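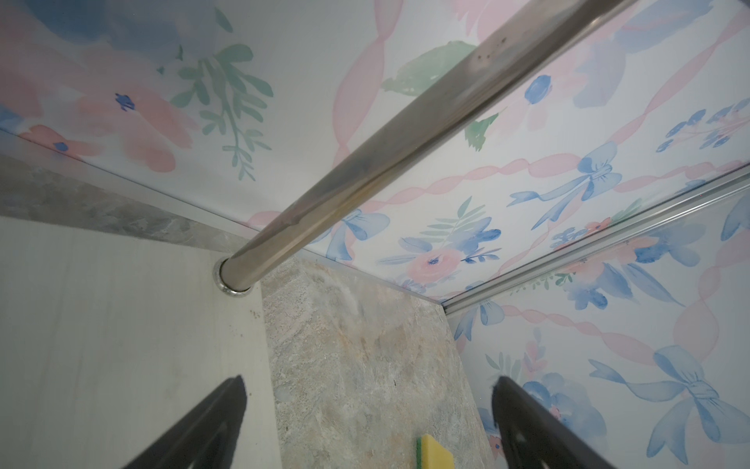
Zuleica Andrade wrote to me that anyone who owns more than six shirts has stopped getting dressed and started managing stock. She gave away most of her clothes in April and says she has never felt lighter.

I don't doubt the feeling. I doubt the arithmetic. The capsule wardrobe is sold as a way to buy less, yet the people selling it keep having things to sell. Kesetti will send you a starter set of 27 pieces for $1,222. Belgate wants $289 for a coat it calls the last you'll need, and it brought out a second one this spring.

Meanwhile the old clothes go somewhere. A bag left at the thrift store is still a bag of clothes, and somebody has to sort it.

My own closet is a mess of things bought badly over many years. Most of them still fit. I wear the ugly green sweater to rake leaves and it does fine. If Zuleica wants to call that stock, all right, but I paid for it a long time ago and I'd like to see it worn through before I hear about another coat.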